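The woman who runs the repair table at Kunar didn't want her name in this. She said if I printed it, people would start dropping toasters on her porch, and she has enough toasters. So she's "the organizer" for today, and she laughed when I told her that, and then she put me to work.

I got there an hour before opening, which was my own fault, because I'd misread the flyer. The door was unlocked and the radio was on (something with a lot of accordion in it) and she was standing in the middle of the room with a pencil behind each ear. "You can write while you carry, right?" she asked. I could not, as my notes from that first half hour will show, but I carried.

Kunar has been a fix-it evening since July, when the old hardware counter on the ground floor closed and the building came up cheap. People bring in lamps, zippers, chair legs, the lid of a thing they can't find the rest of. They sit down with someone who knows a bit more than they do, and they have a go at it together. There's no fee, just a coffee can for whatever you feel like leaving. Last month the can had 346 dollars in it, and she is still talking about that.

What I wanted to ask about was the tables. I've been to a few of these evenings in other towns, and the tables are always a disaster by the end – glue on everything, three people hunting for the same screwdriver. At Kunar they stay usable. I wanted to know how.

"Boxes," she said. "I mean, that's the whole article. You can go home now."

I didn't go home. She pulled out a chair and explained it properly, and it does mostly come down to boxes. She cuts them down herself, with a bread knife, from whatever the grocery on the corner is throwing out. A tray should be shallow, she says, shallow enough that you can see everything in it without moving anything. She used to have proper plastic bins with lids. "People put the lid on and then the thing was gone. It was in the bin, but it was gone. Nobody lifts a lid to look for tape."

She's picky about tape. Duct tape gets laid flat in a tray and never hung on a hook, because she had a hook once, from Wollar, a nice one, and the rolls all ended up lopsided. The glue gun is the opposite case. It lives outside the tray, on the bare table, where you can see it and where it isn't going to get buried under a pile of fabric scraps. I asked if she'd ever been burned. She showed me her thumb! Then she showed me her other thumb.

Some of the work happens on cloth. She spreads a dark cover over a surface when there are small metal bits involved – rings, washers, the guts of a lamp – for the simple reason that they show up on it and don't skate off onto the floor. "On the bare table they roll," she said. "On cloth they think about it first." She doesn't iron the cover and she thinks I'm strange for asking. The wrinkles help, apparently. A little fold is as good as a dish.
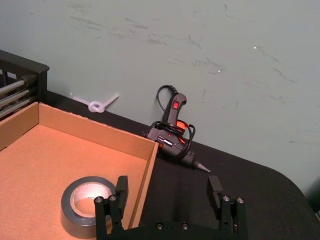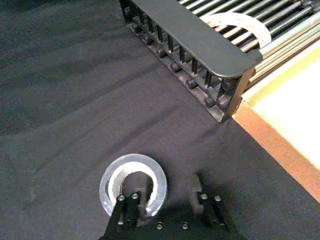 Wasilewska is less convinced about the cloth. Small parts disappear into the folds as often as they're saved by them, according to Wasilewska, and a baking sheet with a rim would do the job better and could be washed afterward. The organizer has heard this before. The two of them have gone back and forth over it for months now, and there is in fact a baking sheet, which lives under the sink and comes out when only one of them is in the room.

I asked what people lose the most. She didn't even have to think. Rings, she said, any kind of ring, the flat ones and the split ones and the rubber ones from faucets. They look like nothing, so people set them down anywhere, and then the lamp goes back together with a wobble in it. Her rule is that whatever comes off first gets put down first, at the left, and everything after it goes in a row to the right. I tried this later with a desk fan and it works beautifully, provided you remember which way you were sitting. I had moved to the other side of the table for the light. It took me 70 minutes to get that fan back in one piece, and I'm counting it as a win.

By the time the doors opened there were 14 people waiting, most of them with something in a shopping bag. One man had a radio wrapped in a towel like a baby. A girl had a backpack with a broken strap and very firm opinions on what color thread was allowed. The organizer went down the line asking each of them the same thing, which was what it used to do and what it does now. She doesn't ask what's wrong with it. "If they knew what was wrong with it, they'd have fixed it," she said. "But everybody can tell you what it used to do."

I wondered if she ever sends people away. Microwaves, yes, always. Anything that smells of gas. And she won't touch a Bullesell, a brand of hand mixer I'd never heard of, on account of the case being glued shut with something she describes as "spite."

She wants a second room by next summer, with better light and a sink that isn't shared with the baking sheet. She'd also like more boxes, so if you live nearby and you've got some, the flat sturdy kind, leave them inside the door. Don't cut them down yourself. She has views on the height.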